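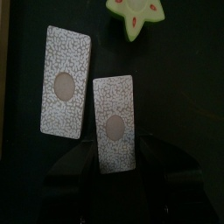
Fingers first, everything else after

6/6/24

I promised ages ago I'd write down what I do to keep the two-arm cell at Nillitcombe in decent order, and then I didn't, and then last week the left gripper started dropping rice blocks and I had to work it all out again from a page of notes with tea on it. So this is as much for me as for you.

Quick reminder of what we've got. Two Clilteo arms, black fingers on both, a camera on each wrist and a matte black tabletop. They spend their days picking up toy food and putting it in and out of a pot and a white oval dish. The software side is Tandasix, which I won't go into because I only half understand it and the half I understand changes every month.

The dropping business first. It would pick a block up beautifully, carry it halfway over, and then down it went. I did what I always do and blamed the software. Spent most of a morning fiddling with the closing force, 3 newtons more, 3 newtons less, and all I managed was a different kind of dropping. Then I finally took the finger off and had a proper look at it. The inside face was shiny. Polished, nearly! Months of sliding along the same toys had taken the bite off the tip, and no amount of squeezing was going to bring it back.

New fingers come from Hinojosa, and they're not dear, but do order both sides at once. I tried one new and one old and the block twisted towards the old one every time it closed. You wouldn't think it mattered with something that small. It does.

Swapping them over

Park the arm high and to the side, power off at the box, and wait for the fan to stop before you go anywhere near it. Then back the finger screws out with the long driver. The short one will reach, but it sits at an angle and chews the heads (ask me how I know). Put the screws in a lid. They're tiny and they're metal and they roll, and once they're on the floor in there they belong to the floor.

Wipe the seat before the new finger goes on. There's always a bit of fluff in it. I use a dry cloth, then a cloth with a drop of alcohol, then the dry one again. Fit the screws loosely, close the gripper by hand until the tips meet, and only tighten them up when the tips are lined up. If you tighten first you get a little step between the two, and a step is all it takes to tip a flat block over as you grab it.

I go by feel on the tightening and I know I shouldn't.

Checking it

After that it's 35 closes on nothing, just open, shut, open, shut, listening for a click. A click means a screw has crept. Then I put the rice blocks out, the flat white speckly ones, because they're the fussiest things in the box. Thin, rounded at the corners, and they sit very low. If the fingers can come down either side of one and close without nudging it along the table, they can do anything else in the set. The star-shaped fruit pieces are easy by comparison, you can be miles out with those and still come away with one.

I do 100 picks each side. It sounds like a lot, but the arm's doing the work and I'm having a sandwich. Last time the left one managed the lot with no drops, and the right one had a wobbly spell near the start that I put down to my own bad alignment. I redid it and it was fine.

Then the pot. I always finish with the pot, because going over the rim is where a slightly lazy grip shows up. The wrist has to tilt, so the block's hanging at an angle instead of flat, and all the weight goes to one edge. A worn pair of fingers will get through the flat picks quite happily and then let go over the pot. It also means both arms are working in the same patch of table, so it's a decent test of whether they've still got manners. 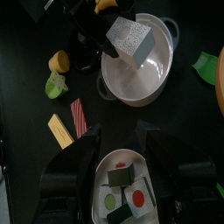 Have you thought of painting a line across each screw and finger, so you can see straight away when one has moved? That came in as a comment under my August post and I've only just got to it, sorry. The same reader reckoned that listening for clicks is a mug's game, as by the time you can hear it the alignment has gone.

Fair enough, and I've done it now. White paint pen, one small line per screw, on the side away from the camera so it doesn't confuse anything. First check was after 126 picks and none of the lines had split. I'll still listen for the clicks though. I like the clicks.

Bits and pieces

Wrist cameras get a puff of air before each session and a lens cloth on Fridays. Don't spray anything near them.

The black tabletop shows every bit of dust and I've stopped fighting it. A slightly damp cloth, one direction, done.

If the cable at the wrist starts to look tight when the arm reaches across to the far side, re-clip it with more slack. I left mine too long once and lost an afternoon to a camera that kept cutting out at exactly one angle.

Keep the old fingers. Not for using, but I hold them up next to the current pair and it's the quickest way I've found of judging the wear. Mine live in a jam jar on the windowsill.

Next job is the right arm's base bolts, which I've been putting off as it means shifting the table.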